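Fillwood Evening Classes
Living with a Small Dog, handout 3: the first nights at home

Last time we talked about choosing a rescue, and I promised we'd get on to sleep — so do bring your questions (and your yawns!). A newly rehomed dog may whimper for three nights or so, and it's quite all right to sit nearby and talk softly. Keep supper early, with a last trip outside before you turn in.

Bedding comes up every term, so please look through your own cupboards before buying anything.
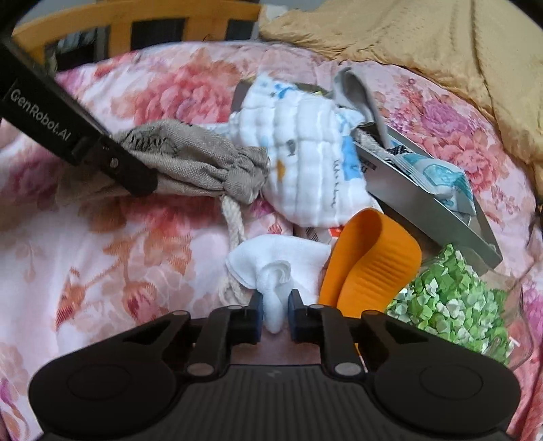

Fig. 1. Small white cloth on a floral bed cover.

For next week, read the Feltus notes on house training.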